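Against the Open-Plan Kitchen

3 July 2018

We knocked through in February. The wall between the kitchen and the sitting room had stood there for decades doing its job, which was to stop anyone on the sofa from seeing the washing-up, and we paid a firm called Gesa to take it away. It took 2 days. Putting it back, I have since been told, would take 15. 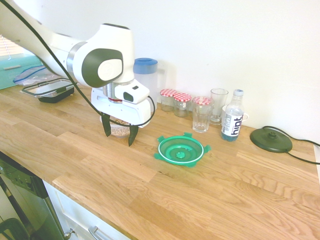

So what is a kitchen wall for? Mostly it keeps in smells, steam, noise and bad temper, and it lets the cook swear at a sauce in private.

I miss all of that. When I fry onions now, the curtains get a share. The extractor fan, a Vokance with 17 settings, has one that does nothing and 16 that drown out the television. My family turn up the television. I turn up the fan. By the time supper is ready we are all shouting about whether anyone wants peas.

Then there is the matter of being watched. Guests used to sit in the other room with a drink and believe I could cook. These days they line up on stools and see me read the packet. One of them asked, quite kindly, if it was meant to be that colour.

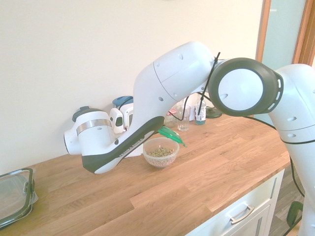
The builders' brochure called this "sociable living", and I suppose it is, in the way a railway carriage is sociable. It also promised light. We did get more light – it falls mainly on the crumbs.

I have looked into screens. Gikska does a folding one for £357, which seems a lot for something that falls over when the back door opens. My neighbours at Ivanov Court still have their wall, and a hatch in it too. They pass plates through and then slide it shut. I have been round for dinner three times since Easter and I keep finding reasons to stand near it.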